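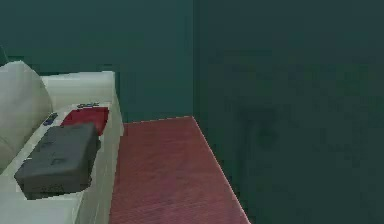

## 4. Where readers put the furniture

By the time we reached the third round of letters, we had grown rather fond of our readers, and we should admit as much before going any further. They had agreed to read *Potwood*, a long family novel in 16 chapters, at their own pace and to write to us whenever they felt like it. Most of them felt like it a good deal more often than we had dared to hope. The 97 readers who stayed with us to the last chapter sent 2719 separate comments, some only a word or two scribbled beside a page number, and others running on for several sheets with a second thought squeezed up the margin.

Our question in this section is a small one. When a novelist says very little about a room, what do readers supply for themselves, and do they notice that they are doing it? The front room at Gellavia, the house where nearly all of the quarrels in *Potwood* take place, is a good place to look. The narrator tells us that it faces the river and that the door sticks in November. She never says what color the walls are, or what anyone sits on, although people are forever sitting down in it and getting up again in a temper.

Readers filled the room anyway, and they did it early. Comments on the first two chapters already speak of "the old armchair" and "that awful rug," with never a doubt that the author had put them there. The seating drew the widest range of answers, from hard benches to plain modern sofas. A few readers went back to check, found nothing on the page, and wrote to us quite indignantly about it. One of them told us she felt as if somebody had been in and cleared the house while she was asleep.

Vītola, in his earlier work on village reading circles, called this kind of thing "borrowed furniture," and we have kept his phrase (with thanks to Urmas Vītola for letting us have his unpublished notes). He took the view that readers borrow mainly from homes they lived in as children. Our letters support him part of the way. Many readers did name a grandmother's house or a first apartment, but there was also a good deal of borrowing from other novels, and six readers traced their version of the room to *The Pokano Letters*, which the group had read together the winter before.

We were slower to see how much the borrowed room mattered to the story itself. Readers who pictured a crowded, comfortable room tended to forgive the older brother for leaving. Those who pictured a bare one were hard on him, sometimes startlingly so, and stayed hard on him even after the chapter in Nagano where he explains himself. Nabil Kanaan, who read the letters alongside us and coded them separately, found the same leaning in his own set, though he would put more weight than we do on the reader's age. We take up that disagreement in Section 5, along with the handful of letters that neither of us could place.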